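Home | Shop | Cups & Tumblers | Help | FAQ | Contact

Nundier Tumblers – Frequently Asked Questions

Updated 2024-02-08 by Loubna Mansour, Trarnwood Tableware

What colors do the tumblers come in?
The Nundier set comes in blue, pink and green. The blue and the pink are pale, and the green is a bright lime. Our Stonness range has darker colors and is listed on its own page.

Do they have handles?
No. They are plain, straight-sided cups with a slight taper and no print. If you need a handle, look at the Zaki mug.

Can I buy one color only?
Single colors are sold in packs of 2. Schools and cafes can order cartons of 44 in one color or mixed.

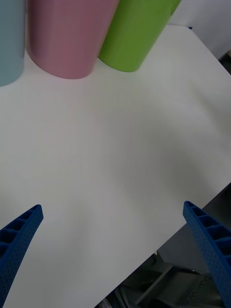 Blue, pink and lime green, side by side on a white tabletop. 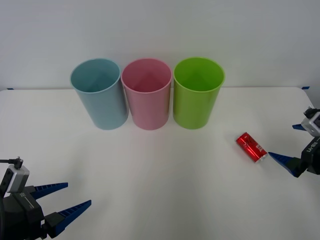

How should I wash the cups before first use?
Wash them by hand in warm water with a little dish soap, then rinse and leave them upside down on a rack. After that they can go on the top rack of the dishwasher.

Can I put hot drinks in them?
We don't recommend it. They are meant for water, juice, milk and other cold drinks. Warm is fine – boiling is not.

Will the colors fade?
They can if the cups are left in direct sun for weeks. Keep them in a cupboard when you aren't using them, especially if you bought them for the yard.

My cups are stuck together. What do I do?
Fill the inner cup with cold water and stand the outer one in warm water for a minute or two, then twist gently. Don't pry at the rim with a knife.

How long do I have to return a set?
You have 20 days from delivery. Cups must be unused. Orders placed in July have the same return period, but our warehouse closes for one week that month and refunds take longer.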